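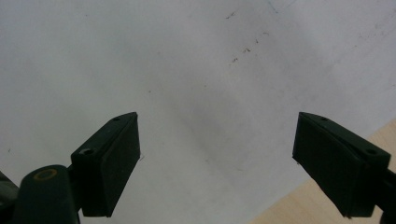 The Plerik finger set is a pair of replaceable fingertips for hand-held and arm-mounted parallel grippers, sold with a written setup and inspection practice. It is meant for sites that record or repeat handling work and need the same grip geometry from one tool to the next. Each finger carries a wedge-shaped block with a flat contact face, and the two faces stand opposite each other across the opening. The two round holes on the top surface of each block, a small one near the tip and a larger one farther back, are the reference points used throughout the inspection steps on this page. Setup checks are done with the gripper open and nothing between the faces, over a pale, plain surface that makes the edges of the blocks easy to read.

Scope

This page covers the Plerik set as supplied by Trelton for use on Mota hand-held bodies and on the Mota arm adapter. It does not cover powered grippers with force feedback, or fingers cut or re-drilled by the user. A modified finger is treated as a new part and has to go through the full acceptance check before it goes back on a tool.

The site's own risk assessment comes first. Where it is stricter than this page, follow the risk assessment.

What is supplied

Left finger, right finger, mounting screws, hex key
Gap gauge, 49 mm
Inspection card, one per pair
Printed copy of the Grilison handling practice, issue 4

Fingers are matched at packing and carry the same pair number on the underside. Do not mix pairs. If one finger is lost or damaged, replace both and start a new card.

Acceptance check

Carry out the check when a pair is first fitted, and again after any drop, collision or screw change.

Wipe both contact faces with a dry lint-free cloth. Open the gripper fully and set the gap gauge between the faces. It should slide through with light contact on both sides. Close the gripper by hand until the faces meet, then look along the joint from above. The faces should meet over their full height with no light showing at the lower end. Compare the positions of the small tip holes. If one sits visibly ahead of the other, loosen the mounting screws, reseat the finger and repeat from the start.

Light scuffs on a contact face are normal wear and do not fail the part. Chips, cracks starting at a hole, and any rocking of the block on its mount do. Write the result on the card and sign it.

Routine inspection

Look over the pair at the start of each shift. Repeat the full acceptance check every 21 working days, or sooner if the tool is shared between stations. On shared tools the card stays with the tool.

Cleaning

Dry cloth for dust. For marks that will not wipe off, use a cloth dampened with water and mild soap. Solvents can soften the faces and will void the warranty. Clean the work surface as well — pencil grit and loose fibers are picked up by the faces and shift the grip on thin parts.

Working limits

Hand-held use: parts up to 2 kg
Arm-mounted use: see the adapter data sheet, which takes priority
Not for use with hot parts, sharp sheet edges or food
Keep fingers of the hand out of the gap while the gripper is powered or spring-loaded

Records

Keep cards for as long as the pair is in service. Where recordings from a tool are used to set up an automated station, note the pair number in the recording log, so that a finger later found out of tolerance can be traced to the work done with it.

Practice text maintained by Ozan Başaran, Trelton technical office. Last revised 12/30/18. Replacement pairs and blank cards are ordered under the Plerik name; quote the pair number from the old set.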